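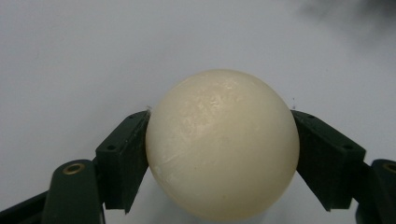
Gashi's reply to the March report came in overnight, and Gashi does not accept the cutoff. The objection is that a spectral cutoff set on clean reference horn will pass anything buried in mud or coated in resin, and that a field ranger will not be scraping samples before a scan. Gashi wants the cutoff withdrawn until we have run dirty samples. Fair point. Starting on it today.

Jun 16, 2026
Stistville bench, handheld screening for seized horn

Aim: find out how much surface contamination the Gemodar reader tolerates before it stops separating rhino horn from cattle horn and cast resin fakes.

Samples: 13 offcuts from the Pratham reference set, all permit paperwork checked and copied to the binder before the cabinet was opened. Weighed out, weighed back in at end of day, no discrepancy. Dust from the sanding step was bagged and logged with the parent piece. Please keep doing this. The permit covers powder the same as solid.

Prep:
Each piece scanned as received, then wiped with ethanol, left under the hood, scanned again. Then a thin smear of clay slurry, dried on the rack, scanned a third time. Reader warmed up before the first scan and white tile run between pieces. Integration time left at the default.

Results so far:
Clean surfaces behave as in March. Keratin bands sit where they should and the resin fakes separate without trouble. Cattle horn is closer to rhino than I would like but still on the right side of the line.

Clay is worse than expected. The baseline lifts across the whole range and the reader's own correction overfits it. 2 pieces of real horn dropped below the cutoff with slurry on. Both recovered after a single wipe with a damp cloth, so the fix in the field may be as simple as that, but the instruction card does not mention wiping at all.

Resin over horn not tried yet. Gashi is right that this is the case that matters for trafficking, as worked pieces are often sealed or polished before they are moved. Need a clear coat that matches what customs labs report. The varnish in the cupboard is fluorescent and swamps the detector - do not use it.

Problems:
Tile 2 has a chip at the corner, keep the probe to the center. Battery door on the reader is loose again, taped for now. The log file stops at 1,000 entries and then overwrites from the top without warning. Lost the first few dark scans this way and had to repeat them. Export before lunch and again before closing.

To do:
Repeat the clay run with thinner slurry, same pieces, order shuffled.
Ask Pratham whether any polished cattle horn can be added to the loan.
Draft a line for the instruction card on wiping, send to Gemodar with the spectra.
Write back to Gashi - cutoff marked provisional in the shared sheet as of this afternoon, dirty sample data to follow once the resin run is in.

Cabinet locked, key back in the safe.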